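Nelcombe Household Sorting Records
README and data card

Summary

The Nelcombe Household Sorting Records describe everyday articles as they lie in an open bin before sorting. The collection covers packaging, small household goods and molded pieces of the sort found in kitchens, bathrooms and playrooms. It contains 2,018 entries, each with a photograph and a line in the article table. The current release was issued on July 19, 2026 and replaces the November release in full.

Contents

articles.csv — one line per entry, with article type, main color, shape and resting position
bins.csv — dimensions and floor condition of each bin
photos/ — still photographs, named by entry number
splits/ — lists for the Jestach and Tanasarn subsets
CHANGES — corrections made between releases

The Jestach subset holds 892 entries and is limited to packaging. The Tanasarn subset holds the remainder and mixes packaging with other goods. An entry may show up to 68 articles, although most show far fewer.

Article types

Types are assigned by outward form. A bottle is recorded as a bottle whether or not its contents are known. The value "cylinder" is used when a round article cannot be identified with confidence as a can, tube or jar. The value "molded piece" applies to shaped articles whose use is unclear; annotators are asked not to guess. Brand names are not recorded, and label text is left out of the table.

Position

Resting position takes one of four values: upright, on side, leaning, or unknown. For bottles, a second field gives the direction of the cap relative to the near wall. Articles that touch a wall of the bin are marked "wall" in the contact field.

Known limitations

Clear plastic is difficult to outline against a bare metal floor, and bottle edges were redrawn by hand in the present release. Scuffs on bin floors were sometimes entered as articles in earlier versions. Users who find remaining cases should report them to the Rovcombe records desk with the entry number.
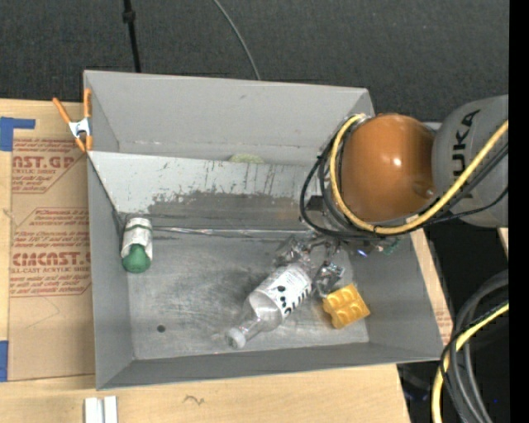
Prepared by Trygve Bråten and Sverre Bråten
Nelcombe Records, Rovcombe

The bottle in this entry is recorded as clear, on side, with a white label and a whitish cap. The golden-yellow article beside it, with raised bumps and scalloped edges, is entered as a molded piece. The green and white article at the left wall is entered as a cylinder with contact "wall."

Terms of use

The records may be used for teaching and research. Redistribution of the full set requires written permission; extracts of fewer than 2,000 entries may be shared with this file attached.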